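# Chapter 9: Timber That Will Not Sit Still

Most people who buy a plank believe they have bought a finished object. The plank has other ideas. It spent decades as plumbing, carrying water up a trunk, and it goes on taking in and giving off moisture long after it has become a shelf in somebody's hall.

In this chapter we look at why wood moves, which way it moves, and what the joiner can do about it short of taking up metalwork. You will need the grain diagrams from Chapter 3 and, ideally, an old door that sticks.

Start with the door. In the wet months it jams, and its owner planes a little off the edge. By December, with the heating on, there is a draught wide enough to post a letter through. The door was swollen, the owner was impatient, and both have since shrunk. Every joiner in Zudcombe has been called out to this door at least once, and several have been paid for it twice.

Wood moves very little along the grain. Across the grain it moves a good deal, and more around the growth rings than out from the centre of the tree. A wide board sawn well away from the middle of the log will therefore tend to cup as it dries. Hold it flat with glue and screws and it will look for some other way to move, usually by splitting on a Sunday.

The old answer was the frame and panel. The panel sits in a groove and is left unglued, free to swell and shrink while the frame keeps its shape. Tshepo Makhubela, who taught joinery at the Botha workshops for 31 years, told each new class that a panel should be treated like a cat: give it a place to be and do not fasten it down. Lorne Marchand, his successor, drops the cat and sets a test instead, in which students glue a panel in solidly and leave it above a radiator. The marks are awarded for the written explanation.

Section 9.1 deals with moisture content and how to measure it. Section 9.2 turns to shrinkage across the board, with worked sums. Readers who dislike sums may go straight to 9.3, on repairs, where they will shortly be needing help. 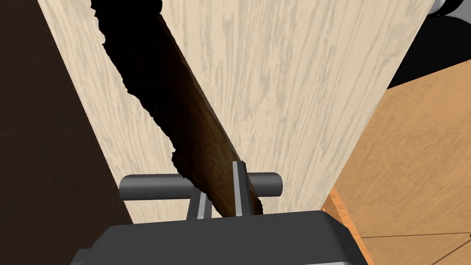
*Fig. 9.1 Pale wood-grain panel with a ragged opening (computer rendering).*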